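Home | Notebook | Benches | Orders | Contact

Bench notebook, sorting cell
April 19, 2025
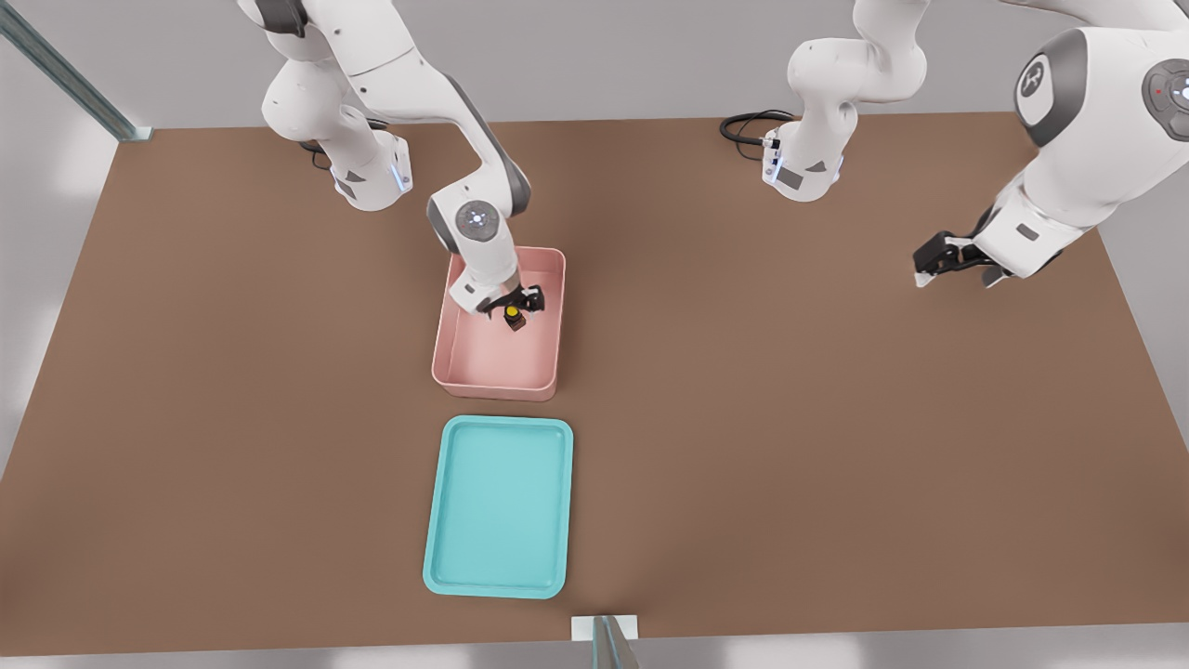

Sim of the two-arm cell: left gripper in the pink bin with the yellow-topped block, turquoise tray in front, right arm waiting.

Model is now close enough to the bench layout that I'm happy to run the move in it before touching the real arms. Bin to tray, one block at a time, left arm only. The right arm is parked open on its side of the table until we settle what it's for.

Ran 490 cycles of the pick overnight with the block position shuffled inside the bin. 187 of those had the block starting hard against a wall. The wall starts are where the trouble is. The fingers come down beside the block, one of them wants to be where the plastic is, and the planner backs out and tries again. Each retry is short but they add up. Next change is to let the wrist turn a quarter before it drops in.

Tray orientation: long side front to back for now. Xiaoyan Xiong asked for that because it's how the packers at Zakley take trays off the bench. If we turn it sideways they have to reach over the rim, and they do that all shift.

Talked to the Zakley packing crew after lunch. Notes from that, while I remember:

- Right now a packer sorts and packs. With the cell running, the sorting goes to the arms and the packer gets a full tray to check and box. They don't mind losing the sorting. They do mind standing in one spot waiting for a tray.
- The day crew handles up to 1,125 blocks in a shift by hand. We can't match that yet and I said so. The plan is for the cell to take the small mixed lots and leave the long runs with people until May at least.
- Two people asked who clears a jam. At the moment the answer is "call us", and that won't do on nights. Xiaoyan is writing a one-page card and will train one person per crew. I asked that the training count as a pay step. Manager said he'd look at it. Chase this.
- One packer said the sorting is when they talk to each other. If the tray bench ends up across the aisle from the others, that goes. I've moved it in the floor drawing so it faces the main bench. Costs us a longer cable run.
- They want a stop button they can reach with either hand. Fair. Adding a second one.

Job titles came up as well. Liepiņa, the other site, changed "sorter" to "cell attendant" and the crew there hated it. Leave the titles alone.

Speed. I had the left arm going faster in sim than anyone will want to stand next to. Brought it down to 155 mm/s for the last part of the approach and left the travel moves as they were. Looks slow on screen. I'd still start there on the floor and let the crew tell us when to raise it.

To do:
Quarter-turn at the wrist, rerun the wall starts
Decide on the right arm – hold the tray steady, or swap full trays for empty ones
Quote from Zustby for the second stop button
Draft jam card to Zakley nights for comment
Ask Plolleck about the longer cable

My preference for the right arm is swapping trays. It would cut out most of the waiting the packers were worried about, but it also means an arm moving near the side they reach from, so the guarding has to be worked out first.

Comments (3)

Xiaoyan Xiong
Card is half done. I took out anything that needs the tablet, as nights share one and it's usually flat.

bench2
Try the wall starts with the bin moved back a bit too. The wrist might have more room to turn.

packing_nights
Thanks for coming by. Please ask us before the bench gets bolted down, last time we found out when the holes were drilled.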